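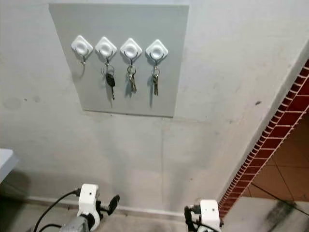 조빌(Zotville) 시험실 방문 보고: 같은 그리퍼, 두 가지 컨트롤러

지난 목요일 오후에 조빌에 있는 리켈메(Riquelme)의 시험실을 방문했습니다. 저는 한국어로 보고서를 쓰는 것이 아직 익숙하지 않아서, 본 것과 들은 것을 나누어서 천천히 적겠습니다. 안내는 이페오마 이야무(Ifeoma Iyamu) 씨가 해 주셨고, 조작은 카요데 발로군(Kayode Balogun) 씨가 맡으셨습니다.

방문의 목적은 양팔 로봇에서 파네오(Faneo) 컨트롤러와 드루코라(Drukora) 컨트롤러를 비교하는 것이었습니다. 팔과 그리퍼는 바꾸지 않고 컨트롤러만 교체합니다. 시험 과제는 열쇠를 벽의 고리에 거는 일입니다. 간단하게 들리지만, 열쇠 링은 얇고 고리도 작아서 손가락 끝의 위치가 조금만 달라도 실패합니다.

그리퍼의 손가락

먼저 손가락을 가까이에서 보았습니다. 검은색에 가까운 손가락 두 개가 끝에서 만나는 구조이고, 표면에는 길이 방향으로 가는 줄이 있습니다. 끝은 둥글고 뭉툭합니다. 저는 끝이 더 뾰족해야 열쇠를 잡기 쉽다고 생각했는데, 발로군 씨의 의견은 달랐습니다. 뾰족한 손가락은 얇은 물건을 잘 집지만, 고리 앞에서 열쇠가 손가락 사이에서 돌아가는 일이 많다고 합니다.

손목 카메라의 영상도 같이 확인했습니다. 손가락을 닫으면 두 패드 사이의 선이 화면 가운데쯤에 오기 때문에 조작하는 사람이 기준점으로 쓰기 좋습니다. 다만 흰 벽 앞에서는 거리를 판단하기가 어려웠습니다. 저도 직접 해 보았는데, 벽까지 아직 멀다고 생각했을 때 이미 많이 가까웠습니다.

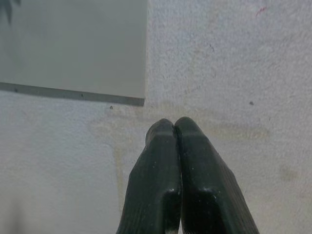 두 컨트롤러의 차이

파네오 컨트롤러는 손의 움직임에 빠르게 반응합니다. 팔을 크게 움직일 때는 이쪽이 편했습니다. 그러나 고리 근처에서는 제 손의 떨림이 그대로 전달되어서 열쇠를 두 번 떨어뜨렸습니다. 드루코라 컨트롤러는 움직임을 부드럽게 만드는 필터가 있고, 그 값을 사용자가 조절할 수 있습니다. 처음 값은 저에게 너무 느렸고, 25로 낮춘 다음에 마음에 들었습니다.

이야무 씨의 설명에 따르면 이 시험실에서는 2월부터 지금까지 같은 과제를 300회 기록했고, 그중 119회가 드루코라로 한 것입니다. 아직 두 제품의 횟수가 같지 않기 때문에 성공률은 발표하지 않는다고 하셨습니다. 저는 이 태도가 옳다고 생각합니다.

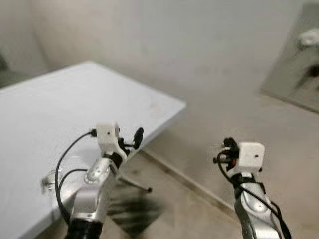
케이블에 대해서도 질문했습니다. 그리퍼에서 나온 케이블이 팔 옆으로 내려가는데, 손목을 많이 돌리면 당겨지지 않는지 궁금했습니다. 발로군 씨는 손목의 회전 범위를 소프트웨어로 제한하고, 케이블은 여유 있게 둔다고 대답하셨습니다. 대신 늘어진 부분이 책상 위의 물건에 닿을 수 있으므로, 팔을 옆으로 움직일 때는 속도를 줄입니다. 이 속도 제한은 두 컨트롤러에 똑같이 적용됩니다.

집는 동작과 거는 동작

제가 가장 많이 배운 것은 집는 단계였습니다. 평평한 상판에 놓인 열쇠는 높이가 거의 없습니다. 손가락을 너무 낮게 내리면 상판을 누르게 되고, 높으면 빈 공간을 잡습니다. 시험실에서는 접이식 플라스틱 테이블을 사용하는데, 이런 테이블은 누르면 조금 휘기 때문에 딱딱한 작업대보다 실수에 너그럽다고 합니다. 소파 옆의 좁은 자리에서 하는 시험이라서 팔이 들어오는 방향도 자유롭지 않습니다.

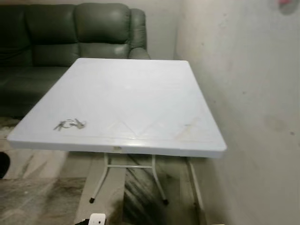 열쇠 뭉치는 한 개짜리 열쇠보다 오히려 쉬웠습니다. 여러 개가 겹치면 손가락이 잡을 두께가 생깁니다. 그러나 링이 아니라 열쇠의 몸통을 잡으면 고리에 걸 수 없어서, 한 번 내려놓고 다시 잡아야 합니다. 이 다시 잡는 동작에서는 파네오가 빨랐고, 마지막에 링을 고리에 넣는 동작에서는 드루코라가 안정적이었습니다.

우리 팀에서 한 대만 구입한다면 저는 드루코라를 추천합니다. 우리는 작은 부품을 다루는 일이 많습니다. 가격은 두 제품 모두 2000유로라고 들었지만, 설치비가 포함된 것인지는 확인하지 못했습니다. 이야무 씨에게 견적서를 부탁드렸고, 받으면 이 보고서에 추가하겠습니다.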